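Is the Zullari framing service worth the money or am I paying for the box?
Home and Craft > Prints, Frames and Hanging

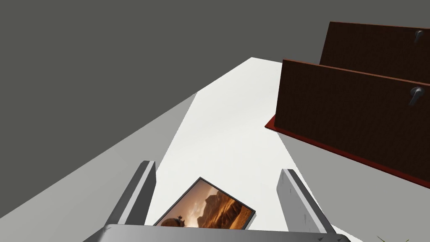

brackenhall
Started by brackenhall, 19:42

I've got a handful of small prints I want framed for the hallway. Zullari keep coming up whenever I search, and their "conservation" option works out at nearly double the plain one. The website says the glass blocks UV and the backing is acid free, and then it says the same thing again in a bigger font. I can't find a single line about what the glass is, who makes it, or how much UV it blocks.

The full order came to £455 when I put it in the basket. I shut the laptop and went for a walk. Has anyone here paid for it and been able to tell the difference after a few years? I don't mean "it arrived well packed". Every review I can find was written the week the parcel turned up.

tindersticks_joe
Replied 19:58

I had three done by them. Very pleased. Corners are tight, no gaps, and the colours still look right to me. They hang in a room that gets sun most of the afternoon.

brackenhall
Replied 20:03

How long have they been up?

tindersticks_joe
Replied 20:11

Since September.

Oldmitre
Replied 20:26

Well, there you go. Any print will look fine after a few months. I worked in a framing shop in Hurkbridge for long enough to get suspicious of the word "conservation" on its own. It can mean cotton mount board, proper hinges and decent glazing, or it can mean somebody bought the slightly less cheap board. Ask them these and see if you get an answer:

What is the mount board made of, all the way through, or only the surface paper?
How is the print fixed to it?
Is the glazing glass or acrylic, and what does the maker's own sheet say about UV?
Is the back sealed with tape, and what sort?

If the reply is a paragraph about passion and craftsmanship, save your money.

pellwood
Replied 20:40

I'd go with Lehner. Bit slower but they do list the materials.

Oldmitre
Replied 20:47

They list them, yes. Whether what's listed is what you get is another matter. I took a Lehner frame apart for a neighbour and the backing was plain brown hardboard straight against the paper. The listing said "archival backing". Might have been an old one, might have been a mistake at the bench. It didn't make me want to order.

pellwood
Replied 20:55

One frame, age unknown, seems thin evidence to write off a whole firm. Mine have been fine.

Oldmitre
Replied 21:02

Have you had the back off?

pellwood
Replied 21:04

No, why would I? They're on the wall and they look nice.

Oldmitre
Replied 21:09

Then we know the same amount about yours as we do about joe's.

quillandcrow
Replied 21:31

Can I ask the boring question. What are the prints? If they're posters or holiday shots you've got the files for, none of this matters. Buy cheap frames, hang them, and if one fades in ten years print another. I paid for the fancy glass on a photo I could have had reprinted for less than the delivery charge, and I still feel daft about it.

If they're signed or old or you can't replace them, take them to somebody with a workshop you can walk into.

brackenhall
Replied 21:38

Mostly landscapes I've bought at fairs over the years, small ones. Two are signed and numbered. One of those is 46 out of 273, if that means anything. The rest I could probably replace but I'd be annoyed.

quillandcrow
Replied 21:44

Then do the two signed ones properly and put the others in anything that fits. There's your saving.

Oldmitre
Replied 21:52

Agree with that. I'd also look at where they're going before spending a penny. A hallway with no direct sun is kinder than any glass on the market. UV glass slows fading down, it doesn't stop it, because ordinary visible light does damage as well. The sellers go very quiet on that part.

marlpit
Replied 22:15

Going to disagree with the general gloom. I've used the Esmont ready-made frames for years, the ones with the narrow dark edge, and swapped the mounts for better board I cut myself. Costs next to nothing. The moulding is some sort of wrapped stuff and the hooks are rubbish, but change the hooks and you're away.

tindersticks_joe
Replied 22:19

Doesn't the wrap peel?

marlpit
Replied 22:27

One did, in the bathroom. I wouldn't put paper in a bathroom again whatever it was framed in.

pellwood
Replied 22:34

The trouble with cutting your own mounts is you need a cutter, a decent rule and the patience of a saint. My first attempts looked like I'd used my teeth. Add up the spoiled board and I doubt it's as cheap as marlpit makes out.

marlpit
Replied 22:41

Fair. I had the cutter already.

brackenhall
Replied 07:50

Update. I sent Zullari Oldmitre's questions last night through their contact form and got something back straight away, ticket 1343, saying they "only use premium museum-grade materials" and would I like ten per cent off. None of the four questions answered. I've replied asking again.

Oldmitre
Replied 08:12

Museum-grade. Which museum?

tindersticks_joe
Replied 08:20

To be fair that'll be an automatic reply. Give them a working day.

brackenhall
Replied 08:24

I will, but I've also rung a framer in Hurkbridge and I'm taking the two signed ones in to get a price. The others are going in Esmont frames. If Zullari come back with real answers I'll post them here.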